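Trash month, part whatever

1/19/18

Quick one, typing this before the bus. Still doing the trash thing. For anyone new - I'm writing down everything I throw out at home, every day, and trying to make the list shorter. No plan past that. No jar of garbage on a shelf either, I've seen the jar people and I am not a jar person.

Mostly it's bags and bottles so far. Bags more than bottles.

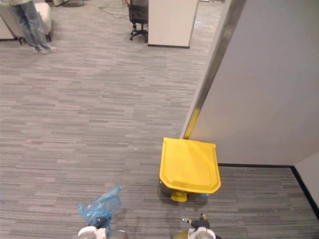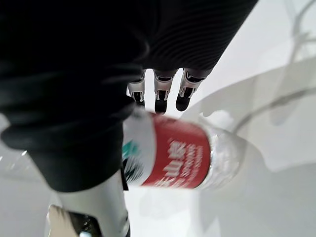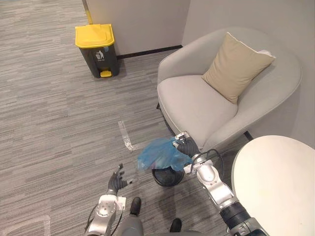
Cornel Preda commented on the last post that I'm starting at the wrong end. Writing down what goes in the trash is fine, he says, but by then you already bought it, so keep a list of what comes through the front door for one week and the other list will explain itself. He also says food is the heavy part and everybody picks on plastic because plastic is easy to look at. Then a long bit about onions that I'll get to.

OK so. I tried it. Front door list, taped to the inside of the door with a pen on a string. Pen fell behind the shoe rack on day one. New pen.

What came in, first evening: bread, mail (four things, three of them junk), a coffee in a paper cup, milk, two lemons in a net, a rug sample I asked for in July and forgot all about. What went out that same evening: the coffee cup, the three junk things, the net. So yes, point to Cornel. Half of what I carry up the stairs I carry back down again inside of a day. I live on the fourth floor. That's a lot of stairs for a coffee cup.

The mail is the part that makes me mad. I moved into 1632 Uvon two winters ago and I still get catalogs for the last three tenants. One of them must have been really into boat parts. I've called the boat place twice. Very nice lady on the phone both times, said it takes up to eight weeks to get off the list, and then the spring catalog came and it was thicker then the fall one. I've started writing "moved" on them and handing them back to the mail carrier, who takes them and gives me a look. I don't think he's required to take them.

Bread. I get mine at Abdelaziz now, the bakery down past the laundromat, and they'll put a loaf straight in your own bag if you say so fast enough. You have to be fast. The girl at the counter has it bagged before you've got your wallet out, she's like a card dealer. I've taken to holding my cloth bag open in front of me when I walk in. Looks like trick or treat. Works though.

The flat breads still come in plastic, no way around that I can see. I reuse those bags for the freezer.

Which gets me to the bag of bags. You have one too, don't lie. Mine hangs on the kitchen door handle and I emptied it out on the bed last night to see what I had. 40. Forty! And I don't even remember asking for one since summer. They're all different kinds, the thin crackly ones, the thick ones from clothing stores that you feel bad throwing out, one from Madness which closed before I moved here so how did I get that. (Madness sold belts and posters, my sister tells me. I own neither from there.) There were bags with smaller bags inside. A couple had holes and I'd kept them anyway, folded up nice.

So new rule, the bag bag only gets used from, never added to. When it's empty it's empty and I'll take the hook off the door.

The onions. Cornel's thing is that he stopped buying them in the big sack because the last few always sprout, and he did the math over one winter and it came out cheaper buying them loose at the higher price. I didn't believe it and went and looked in my cupboard. Five onions in the bottom of the net. Three with green tails on them, one soft, one OK. I ate the OK one. The green ones I cooked too, they're fine, just a little bitter in the middle, you can cut that bit out. The soft one went on the list.

Potatoes same story but worse. Not going to talk about the potatoes.

Things people keep telling me to do that I'm not doing:

Composting indoors. Tried it in the old apartment. Flies. Never again, I don't care which bucket you have.

Making my own toothpaste. No.

Buying a special set of jars. I have jars. They had pickles in them, now they have rice in them, the rice smells a little of pickles. You get used to it.

Things that are working:

Tap water in an old juice bottle. Wash it every night or it gets funky around the cap.

Writing the date on leftovers with masking tape. I never knew how old anything was before, I just smelled it and made a guess. Turns out my guesses were way off on soup.

Asking for no lid. I drink the coffee in the first block anyway.

Taking the trash down only when it's full, not every night out of habit. I was putting in a fresh liner with like two tea bags and a paper towel in the old one. Why. I think because my mother did it that way. I asked her on the phone and she said because HER mother kept chickens and the pail had to be clean. So that's three generations of empty liners over some chickens.

Not working: yogurt. I eat a lot of yogurt and it comes in tubs and I've run out of things to put in tubs. I have tubs with buttons, tubs with screws, a tub of tub lids. The place in Davolon that sells it in glass wants a deposit plus it's a bus and a walk each way, and I went once, and it was closed for inventory. Will try again when it's not this cold out. If somebody's been lately and knows the hours please leave a comment, their sign was no help, it just said back soon.

Also reading back, the last post ran 1239 words and a good part of that was me complaining about shrink wrap on cucumbers. Sorry about that. It does keep them longer, three of you wrote in to say so, and fine, I bought one with and one without and I'm watching them both in the fridge. The bare one is already a bit bendy. No result yet.

Front door list stays up another week. I'll type up the whole thing once it's done, with the mail in a seperate column because otherwise it's just boats.

Oh and the rug sample - it's wool, it's nice, I don't need a rug. It's under the cat's dish now. Bus is here, gotta go.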